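Rind for PC: a cozy puzzle game that runs out early

Posted October 31, 2020

I have a low tolerance for games that call themselves cozy. Most of the time it means the developer forgot to put anything in. Rind, from the small studio Clitell, is better than that, though the praise it's been getting on the forums is out of proportion to what you pay for.

The idea is simple. You run a fruit stall in the harbor town of Jevinden, and each level hands you a table, a few odd-shaped dishes and a pile of fruit that has to be arranged to suit a customer. Pears won't sit next to quinces. Some customers hate symmetry. Haruto Oda, who designed the puzzles, clearly likes a nasty corner case, and levels in the middle stretch had me reaching for a pencil.

The store page promises 92 levels. I finished the lot in three evenings, and I'd say 30 of them are worth your time. The first bunch is all tutorial, and the last chapter mostly repeats earlier boards with a timer bolted on. I hate the timer. You can't switch it off.
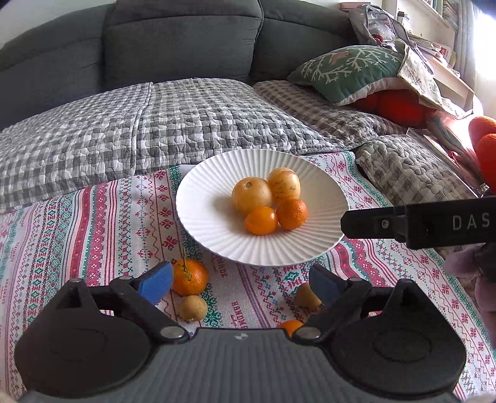 Controls and performance

Play it with a mouse. The gamepad support is listed as "full," but the cursor drifts on the smaller dishes and I dropped the same plum four times on level 61. There's no rebinding either. Load times are fine, and I had one crash, right after alt-tabbing, which cost me a finished board – the game only saves when you go back to the map.

Sound

Yuto Higuchi's music is the best thing here. Slow guitar, a bit of accordion, and it doesn't loop so often that you notice. The customers' mumbling is another matter, and I had voices at zero before the end of chapter one.

Should you buy it?

At full price, no. Prorkden, the publisher, says a free level editor is coming in January, and if players get hold of it this could turn into something. I don't score games on promises. Put it on your wishlist and wait for a sale, or play the demo, which has two of the better boards in it.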